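Print this page | E-mail this page

Section 4: Setting Up Your Stamping Station and Getting a Clean Print

Okay, so by now you've got your Trellondale kit out of its box, you've read the bit about what's in it, and you've probably already pressed a stamp on the back of an envelope to see what happens. I did the same thing. This section gets you from there to prints you'd be happy to put on a card or a parcel tag or the inside cover of a book.

I wrote the first version of this guide for the people who came to my table at the Worton craft market and kept asking me the same questions. This is the January 2021 revision, and the big changes are in the inking part (4.3) and the cleaning part (4.6). If you have the old one, toss it – I had the cleaning advice wrong for the soft-faced stamps.

4.1 Pick your surface

You want a table that doesn't wobble. Sounds silly, I know! But stamping is a straight-down push, and if the table gives even a little, the stamp rocks and you get a fat edge on one side of the design.

1. Set up at a table you can stand over. I'm a lot more even standing than sitting, especially with the big stamps.

2. Wipe the table down and let it dry. Crumbs are the enemy. One grain of sugar under your paper and there's a white dot in the middle of your print.

3. Decide whether you need padding. Rubber stamps like a bit of give, so I put a thin stack of scrap paper under the sheet. Clear polymer stamps want more give than that, and a sheet of craft foam works well. The firm red rubber ones in the Kollano set do fine on scrap paper alone.

4. Put your ink pad on the side of your writing hand. Left-handers, flip everything I say from here on.

Note: Don't use a magazine as padding. I did this for years. The glossy covers slide around and the staples leave a bump, and every so often the ink on the page comes off on the back of your card.

4.2 Choose your paper

Smooth paper prints crisp and textured paper prints patchy, and that's most of what there is to know. Plain printer paper is great for practice and I'd go through a good pile of it before touching the nice stuff.

For cards I like an uncoated stock of 135 gsm or heavier. Thinner than that and a juicy pad will show through on the back. Coated paper (the shiny kind) looks gorgeous in the store and then your dye ink sits on top of it and smears the second your sleeve goes by. If you really want to stamp on coated paper, get a solvent ink and open a window.

Kraft paper is its own thing. Light colors disappear on it, so stick with black, dark brown or a strong red, or go to a white pigment ink and be patient while it dries.

5. Cut a few small pieces of your good paper before you start and keep them for testing. Ink looks different on every paper, and I'd rather find that out on a scrap.

4.3 Ink the stamp

This is where most bad prints come from, mine included. People mash the stamp down into the pad, the ink climbs up the sides of the rubber and gets on the base, and then the base prints too.

6. Hold the stamp by its handle and tap it on the pad. Light taps, lots of them, turning the stamp a little in between. For a big stamp, turn it face up and tap the pad onto the stamp.

7. Tilt the stamp under a lamp and look at the face. You want an even shine all over. Dull patches need more taps.

8. Check the edges. If there's ink on the rim or the base, wipe it with a cotton swab before you print.

Caution: Brand-new pads are WET. With a fresh Todorova pad, I make the first 16 prints on scrap paper, and only then go near anything I care about. Yes, it feels wasteful. It's still cheaper than cardstock.

If your pad has gone the other way and dried out on you, try closing it and storing it upside down overnight. A lot of the time the ink has just sunk to the bottom of the felt. If that doesn't help, add re-inker a couple of drops at a time, and spread it with the edge of an old gift card. Match the re-inker to the pad. Dye re-inker on a pigment pad makes a kind of sludge, and I don't know any way back from that.

4.4 Make the print

9. Line up the stamp over the paper without touching down. Take your time. I look from straight above, then bend and look from the side.

10. Lower it straight down and let it land flat.

11. Press with even pressure and hold for 2 seconds. Small stamps need hardly any push at all, just the weight of your hand. For larger ones, put your other hand flat over the back and press the middle first, then the corners, with no rocking.

12. Hold the paper with your free hand and lift the stamp straight up. The paper will want to come along, especially with a tacky pigment ink.

13. Leave the print alone! Dye ink dries fast on uncoated paper. Pigment ink takes its sweet time, and I give mine the whole evening if I can.

My friend Zorica Lazarević taught me to breathe out while pressing, which I thought was nonsense until I tried it. Her lines are always straighter than mine, so do with that what you will.

4.5 Keeping things lined up

For a single print on a gift tag, eyeballing it is fine. For return addresses on a whole batch of envelopes, make yourself a corner guide. Take two strips of heavy card, glue them into an L shape, and tape the L down where the corner of your envelope should go. Every envelope slides into the same spot and the only thing you have to aim is the stamp.

If your stamp has an unmarked base, put a little arrow on the back or a piece of tape on the side that faces you. I have a round one with a leaf design and before I marked it I got that leaf sideways more times than I'd like to admit. Square bases are easier because you can feel where the corners are.

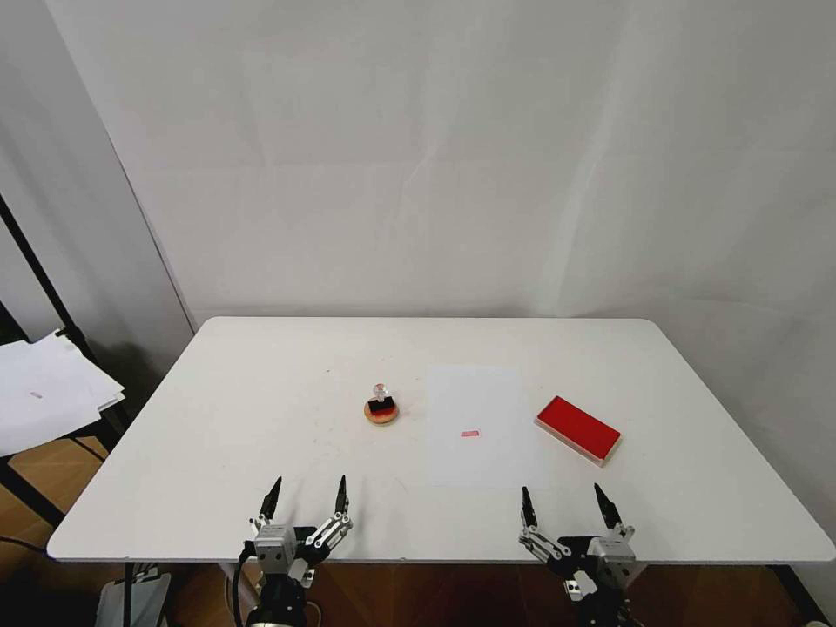 And practice on plain sheets, more than you think you need to. I fill a page with the same design over and over, then pick out the good ones and try to remember what my hands were doing. When I get 6 good ones in a row I move on to the real paper. Some days that takes five minutes and some days I make tea and come back later.

Repeating patterns for wrapping paper are fun and very forgiving. Stamp the first row, shift over half a width for the second row, and keep going like that. Don't re-ink for every print if you like a faded look – stamping twice from one inking gives you a strong one and a soft one, and the mix looks lovely on brown paper.

4.6 Clean up

14. Stamp off the leftover ink on scrap paper until there's barely anything coming through.

15. Wipe the face with a damp, lint-free cloth. Baby wipes are okay for rubber as long as they have no alcohol in them. For the clear polymer stamps, use plain water and a drop of dish soap, and nothing else. (This is the part I had wrong before. Sorry, everybody who has a cloudy stamp now.)

16. Blot dry. Don't rub, and don't put anything on a radiator.

17. Close the ink pad until the lid clicks. Then check it again, because those lids are sneaky.

Caution: Never soak a stamp with a wooden mount. The wood swells, the glue lets go, and the rubber starts peeling at one corner. If it's already peeling, a thin layer of rubber cement and a night under a heavy book will usually fix it.

Staining is normal, by the way. Red and black inks will tint the rubber for good and it makes no difference to your prints. I used to scrub mine with an old toothbrush trying to get them back to the original color, and all I managed was to wear down the fine lines on my favorite fern.

4.7 If the print still looks wrong

Blurry all over: the stamp moved, or there's too much ink. Stamp off on scrap, then try again with a lighter inking.

Pale in the middle: not enough give underneath. Add a few sheets of scrap paper.

Extra marks around the outside: ink on the base, see step 8. If it keeps happening, the rubber may have extra material around the design, and you can trim that off with small sharp scissors. Angle the blades away from the design.

Tiny bald spots: dust or lint on the stamp face. Roll a piece of tape over it before you ink.

Beads of ink on a new clear stamp: there's usually a bit of film left over from manufacturing. Rub the face gently with a white eraser, wipe it, and ink again.

Section 5 covers heat embossing, and you'll want a heat tool and a jar of powder for that, plus a tray to catch what spills.

Print this page | E-mail this page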